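Play Kitchen Corner – Toy and Surface Check
Burkum Family Center, 19th October
Checked by Nandi Mabuza

Plates and bowls, rims and edges: OK. I ran a thumb around every one of them and found nothing sharp, bless them.

Green strainer: OK, but please poke the holes through with a soft brush when you wash it, as crumbs do love to settle in there.

Play food, small pieces: WATCH. The berries are the ones I fret over, so under-threes should have a grown-up sitting right beside them – not just across the room.

Tabletop: OK. Wipe into the little dark holes too, please.

Toy stove: OK. Same one we had in July, and still much loved.

Plate, bowls and play food on the white table:
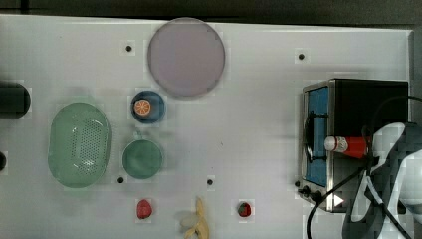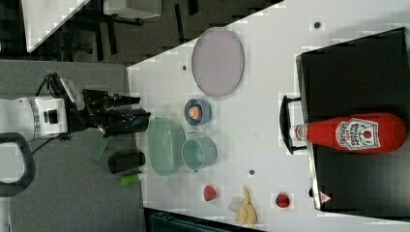
Washing up: warm water and plain soap, then air dry on a towel overnight. Lambros asked whether the Trelska spray would do instead, and I'd really rather we kept it for the floors.

Spare parts bin: NOT DONE. I ran out of afternoon, I'm afraid, so that one carries over to the next check.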